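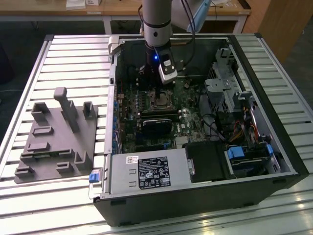 A desktop computer on its side, with the side panel off.

I love peeking inside computers! The big green board is called the motherboard, and it's how all the parts talk to each other. Near the middle sits the processor, which does the thinking (really fast math, mostly). The black row below it is for memory, where the computer keeps whatever it's busy with right now.

See the silver box along the bottom? It's the power supply. It feeds everything else, so never open one up, even if it's unplugged!

3 comments

Millet: my favorite is the blue clips

Grilus: Can we do keyboards next?

Vornoder: I want one with a green board too!!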